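The Arm You Steer by Hand
A rented two-arm table from Sornunel promises to learn kitchen chores by being led through them. We spent a month finding out how much leading it takes.

By Yolanda Taipe

The crates came on a freight truck at seven in the morning, and the driver wanted a signature before he would lower the liftgate. There were three of them. The biggest held the table, which ships in pieces with its frame rails bundled in foam. The other two held the arms, the control box, the cables and a binder.

The kit is called the Grallitz, and it is made by a company named Sornunel. It is sold mostly by subscription. You pay a setup fee and then a monthly rate, and for that you get the hardware, the software, a support line and a set number of training hours on the company's servers. You can buy the whole thing outright, but the salesperson I dealt with didn't push it, and after a month I can see why. Parts of it wear out, and under the subscription those parts are somebody else's bill.

The Grallitz is aimed at people who want a robot arm to handle ordinary objects and don't want to write code to make it happen. Cafeterias are on the list, along with small packing rooms, rehab clinics and university groups. The pitch is that you take hold of the arm and move it through the chore. The system records the motion and what its cameras see. Do that enough times and it builds a model that can try the chore alone.

Setup is supposed to take an afternoon. Ours took a day and a half. The frame went together without trouble, and the hex keys in the box were decent ones. Calibration was where the time went. Each arm has to touch a series of points on the table while the software works out where everything is, and if anyone leans on the table during that stretch you start over. We started over twice. The second time was my fault.

I had picked table clearing as the test chore. It's dull work that a lot of kitchens would be happy to hand off, and it has most of the things robots find hard: thin edges, light plastic that slides when you bump it, flatware that lies flat. We used a tray, a plate, cups and spoons, all from a restaurant supply store. The chore was to pick up each item and put it where it belonged on the tray.

Leading the arm is easier than it sounds. There is a handle at the end, and when you grip it the motors go slack enough that you feel the weight of the arm and not much else. The first few passes are clumsy. By the end of the first session I had stopped thinking about my elbow and was thinking about the cup.

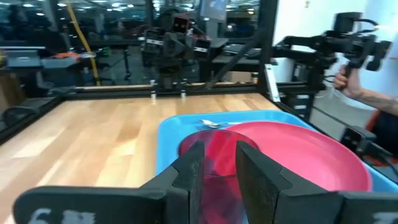
How many times do you have to show it something before it can do it alone?

Sornunel says up to 100 demonstrations for a simple pick and place, and for cups that was close to right. We recorded 92 before the arm could pick up a cup and set it down in the tray on most tries. Spoons needed far more. Every new object starts its own count, although the later ones go a little faster.

That number is the one I would ask about before signing anything. A demonstration takes less than a minute, but you also have to put everything back to a starting position, and the starting position should be a bit different every time. If you always set the cup in the same place, the arm learns that place. A good afternoon's work for one person is a couple of hours of demonstrations, with breaks. After that I got sloppy, and the arm learns from sloppy demonstrations too.

By the end of the month we had recorded 906 demonstrations across all the objects. The software threw out 103 of those on its own, usually for a dropped item or a camera that lost sight of the gripper. I liked this feature more than I thought I would. It shows you each rejected clip with the reason in one line, and you can overrule it. I overruled it only a handful of times.

Cups were the best of it. The gripper fingers are wide and flat, with a step cut into the inner edge, and they close on the side of a plastic cup firmly without crushing it. Grip force can be set per object, and the factory setting was fine for everything we tried except paper cups, which it folded.

Plates were middling. A plate with a raised rim gives the fingers something to hold. A flat one doesn't, and the arm would push it along the table until it ran into something. Support suggested sliding the plate to the table's edge first, which is how a person would do it. That worked, though it meant recording a new set of demonstrations from scratch.

Spoons were the low point. The fingers are too thick to get under a spoon's handle on a bare table. With the bowl facing down the arm did all right, pinching the handle where it rises. With the bowl facing up it missed more often than not. Sornunel sells a narrower pair of fingers as an add-on, and a trial pair arrived in the second week. They were better with spoons and worse with cups. Swapping them takes four screws and a fresh calibration, so you won't be doing it between lunch and dinner.

The software runs in a browser. It is plain looking and quick. Each chore gets a page with its demonstrations, its training runs and a log of every attempt the arm has made alone. You can click on a failed attempt and watch it from the wrist camera, and that is the most useful view by a long way, because you see just what the arm saw when it went wrong. In one run of failures the overhead light had been turned off on our side of the room and the cup's edge had nearly disappeared. We turned the light back on and the failures stopped.

Training happens on Sornunel's servers overnight. You press a button before going home and there is a new model in the morning. Our plan came with enough hours for a run most nights. If your internet connection is slow, the upload may not finish before you want to leave, and the page has to stay open until it does. The company told me a background uploader is coming but wouldn't give a date.

Privacy is worth a question too. The cameras record whoever is standing at the table, and those clips go to the company with everything else. There is a setting that blurs faces before upload. It was off when we unpacked the kit. I think it should be on.

On safety, the arms stop when they meet resistance, and they stop quickly. I put my forearm in the way several times, at working speed, and felt a nudge. The emergency stop is a large button on a cable, and the cable is long enough to reach the other side of the table. The binder asks for a clear space around the frame and a second person present the first time any new model runs. Both are sensible and we stuck to them.

The support line deserves credit. Calls were answered by people who had used the machine. The one time a wrist motor began to click, a replacement came in two days with a return label in the box, and the person on the phone stayed on while I fitted it.

There is competition. Castaño makes a single-arm kit that costs less per month and takes up half the space. Its gripper is better with flat things, but you teach it with a separate controller, and I found that slower to learn and harder on the thumbs. Odel sells a larger system with its own installers and a contract to match. If you need something running all day in a commercial kitchen, Odel is probably the call to make. It won't rent for less than a year.

The Grallitz sits between the two. A small lab or a school program would get a lot from it, and so would a business that wants to learn whether a chore can be automated before spending real money. As a worker it isn't there yet. With cups and rimmed plates it cleared our table slower than I do, and it needed someone nearby to pick up what it knocked over.

If you do rent one, a few notes from our month. Buy spares of every object you plan to teach it, all from the same batch. Put tape on the floor so that people stop bumping the frame. Label your demonstrations by who recorded them. Mine and my colleague's turned out to be quite different — she comes in from the side, I come in from above — and the model trained on both was worse than the model trained on hers alone.

The minimum rental is one month, and setup counts against it. Ask for the narrow fingers at the start. They come in the same shipment if you do, and there is no second freight charge.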